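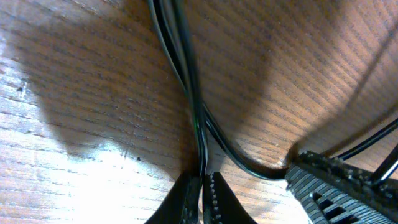
Volume 16, page 61

CABLE DRESSING (FURNITURE)

Cable dressing is the gathering, coiling and fixing of electrical and data cables on a table, desk or workbench. The term comes from wiring practice, where a conductor is "dressed" when it has been laid in its final path and tied down. On household and workshop furniture it usually refers to the handling of power cords, chargers and signal leads that lie on the work surface or hang beneath it. It overlaps with cable management, a wider term that also takes in building wiring and equipment racks.

The subject is mostly treated together with the wooden table, still the most common surface on which loose cables are kept. A cord and a varnished tabletop affect one another over time. Plasticized cord jackets can mark a finish, and a hard edge can wear through a jacket.

Terms

A run is a length of cable between two fixed points. A bundle is a group of runs lying side by side, with or without ties. A loop is slack left on purpose so that a device can be moved. The breakout is the point where strands leave the bundle and go their separate ways. Twisting refers to strands that cross one another along their length, and it may be intended or may come from repeated handling. Service slack is the extra length kept near a plug.

The word tangle has no fixed meaning in the trade. Most writers use it for any group of cables that can't be separated by pulling on one end.

Methods

Bundles are commonly formed from the fixed end outward. The cables are laid parallel, smoothed by hand, and brought together at the point where the first tie will go. Strands that stand apart near the breakout are drawn in gradually, since a sharp gathering puts strain on the outermost cable. Black jackets are often hard to tell apart once bundled, and tags or colored tape are put on both ends beforehand.

Hook-and-loop strips are preferred for bundles that will be opened again. Nylon ties hold more firmly but must be cut, and the cut tail leaves a sharp end if it is not trimmed flush. Spiral wrap is used where single cables need to leave the bundle at several points. The Pomel strip, sold by the roll, was an early hook-and-loop product made only for furniture; it was 16 millimeters wide, and that width was later copied by other makers.

Coiling is used for slack. A cord wound in one direction takes on a half twist with every turn and will spring open or kink when it is paid out. The over-under method reverses every second turn and cancels the twist. It takes some practice and is seldom used on cords shorter than 6 feet, where a simple loop lies flat without help.

Cables are fixed to the underside of a table with adhesive clips, screwed saddles or a tray. Adhesive clips hold poorly on raw or oiled wood. Screws are stronger but have to be shorter than the thickness of the top, a point on which many home installations go wrong.

Effects on wood finishes

Most damage to a tabletop from cables is slight and builds up slowly. The jacket itself is softer than the finish, and scratches come mainly from plugs, metal connector shells and grit caught beneath a cord as it is dragged. Such marks tend to be curved, following the swing of the cable around its fixed end. They are easiest to find with a lamp set low, so that the light glances off the top. Under even light from overhead the same marks may not show at all, and a table that seems sound at noon can look badly worn in the evening.

Marks in the finish should be told apart from the figure of the wood. Grain lines lie under the coating and keep their place as the viewer moves. A hairline scratch brightens and fades with the angle of the light. On pieces with strong figure, where pale and dark bands run close together or bend in the rounded shapes known as cathedral grain, light scratches are less noticeable than on plain stock. Scratches running across the grain stand out more than those running with it.
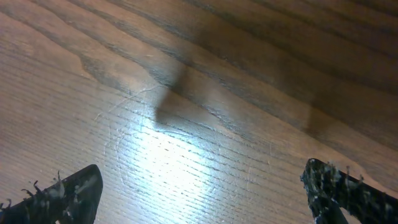
Plasticizer marking

Some flexible cords contain compounds that move out of the jacket and into certain lacquers. Where a cord has lain in the same spot for months, the finish may soften and take a print of its outline. Heat speeds the process. Nitrocellulose lacquer is the most easily affected, while catalyzed finishes and modern polyurethane resist it well. A softened area should be left uncovered to harden before it is cleaned, as rubbing at this stage lifts the film.

The Brerkon varnish trials, carried out at a furniture works in Granley, compared cords left on coated oak panels from December until the following summer. Of almost 200 panels, 61 showed a print visible without magnification, most of them coated with lacquer. The trials are often cited in the trade, though the cords were pressed down with weights and the results are probably worse than in ordinary use.

Placement and surroundings

A cable is best led to the rear of a table and down, crossing as little of the working area as the position of the outlet allows. Where it must cross the top, it is kept flat and away from the front edge. Large flat items stood on the table or set against it, such as boards, trays and panels, form natural boundaries, and
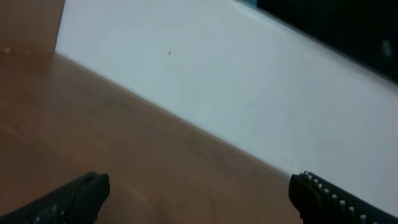

a cord is frequently run along the foot of one of them, where it is out of the way of the hands and less likely to be caught by a sleeve. The disadvantage is that dust and small debris gather in the same seam. A cord laid there should be lifted now and then and the line wiped with a dry cloth.

Pale surfaces next to the wood help in working with dark cords, as the outline is easier to follow. Bench makers have sometimes fitted a white inset for this reason. The Huỳnh bench, a low worktable with a brown wood top and a removable light panel, is the best known of these. It was made in two sizes and has been out of production for some years. Surviving examples often lack the panel.

Bend and strain

Every cable has a smallest bend it can take without harm. For round flexible cords on furniture a common rule of thumb is four times the outer diameter for a bend that stays put, and more for one that is opened and closed often. A cord lifted off the table in a low arch is under less strain than one forced flat, because the bend is spread over a longer stretch. Old cords keep the shape in which they were stored and will rise from the surface at the bends even when both ends are held down. Warming them in the hand helps a little. Hanging them from the middle overnight helps more.

Loose loops

The loose loop, in which slack is left lying on the tabletop in a single open curve, is the simplest form of dressing and the least regarded. Older manuals list it as a fault. Later ones accept it for thin cords on tables in daily use, provided that the loop stays well in from the edge and nothing heavy is set on it. It has the merit of needing no hardware, and it leaves the full length of the cord free when a device is moved.

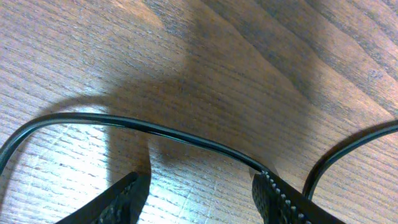 Khrystyna-Mariia Hladun has argued that the loop should be counted as storage and not as dressing at all, on the grounds that a cord with no fixed point will wander every time the table is used. She would keep the word for cables that have been tied or clipped in at least one place, and she notes that the old manuals, strict as they were, drew the line there too.

The distinction has not been generally taken up. Retail guides continue to use the terms loosely, and in several of them any cord that has been straightened by hand is described as dressed.

Care

Jackets are wiped with a damp cloth and a little mild soap, then dried before being laid back on wood. Solvents are avoided. Ties should be loose enough to slide along the bundle under light pressure. A jacket that has turned sticky has begun to break down and the cord is replaced, along with any felt or leather pad it has been lying on.

See also: Adhesive clip; Desk grommet; Lacquer; Strain relief; Workbench

Entry revised June 27, 2025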